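The Skernlow Utensil Stand
Kitchen stands and rails, from Orulholm

If your drawer is anything like ours, the spatula you want is always underneath the potato masher and won't come out without a fight. The Skernlow is our answer to that: a tall steel stand with a ring of hooks at the top, so the things you reach for most can hang by the cooker (or wherever you like, really).

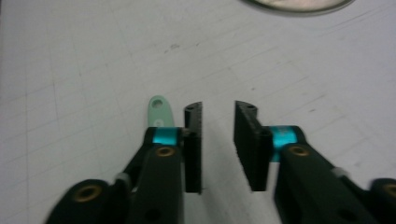

Will it scratch my worktop?
We fit a soft pad under every Skernlow before it leaves us, so on an ordinary worktop it should sit quite happily. Do lift it when you move it, though, and wipe away any crumbs first.

We spent most of February fussing over the base, and I'm glad we did. It's round and dished, with a good shine to it, and the pole goes up from the middle so the weight stays where it ought to be. We've sold some 900 of them now and the base is what people write to us about!

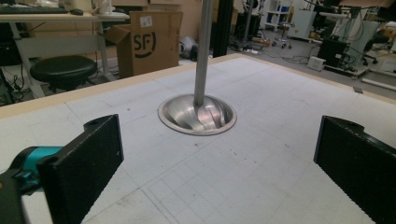 What to hang on it

Anything with a hole or a loop in the handle, up to 101 g apiece. Spatulas, slotted spoons, a small whisk. The Varela spatula with the mint-green handle is my own favourite for it. 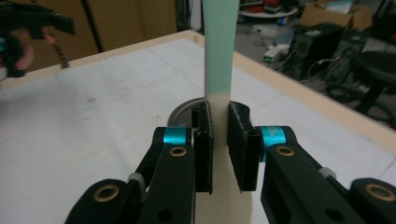
Heavier ladles are best hung opposite one another, and a cast iron anything should stay in the cupboard, please. Cleaning is just warm water, a drop of washing-up liquid and a dry tea towel, which keeps the water marks off. The hook ring has curved arms and a little round knob on top, handy for picking the whole thing up.
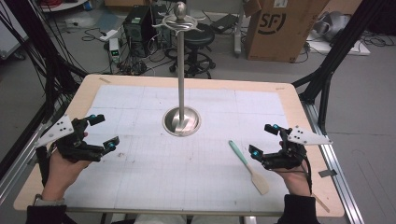
Skernlow stand in stainless steel, with mint-handled spatula.

Stand weight: 1,338 g
Delivery: 7 working days
Also in this range: Iltberg wall rail
Next batch ready 14th April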